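Software Engineer, Manipulation Planning and Control
Kusari Laboratory, Nostari Institute

The Kusari Laboratory invites applications for a full-time position in its manipulation software group. The engineer will maintain the code that turns recordings from hand-held grippers into motion plans – chiefly time alignment, pose estimation and trajectory filtering. 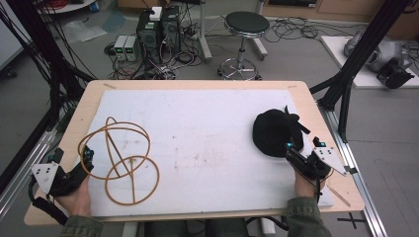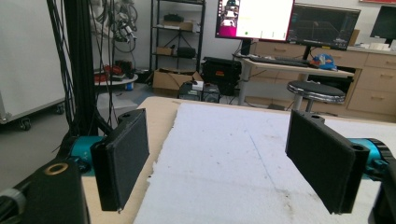 Hand-held grippers at the foam-covered worktable.

Duties include:
- extending the Bonurine planning library in C++ and Python
- writing replay and inspection tools for recorded sessions
- reviewing code submitted by students and visiting staff

Applicants should hold a degree in computer science, engineering or a related field and have 5 years of experience with real-time or perception software. The post is 40 hours per week with 25 days of paid leave. Work is on site – remote work may be agreed for part of the week.

Please send a resume and one code sample to Petro Horobets, Quispe Building, Room 102. Review of applications begins in November.

This site uses cookies to improve your visit. Accept all | Manage settings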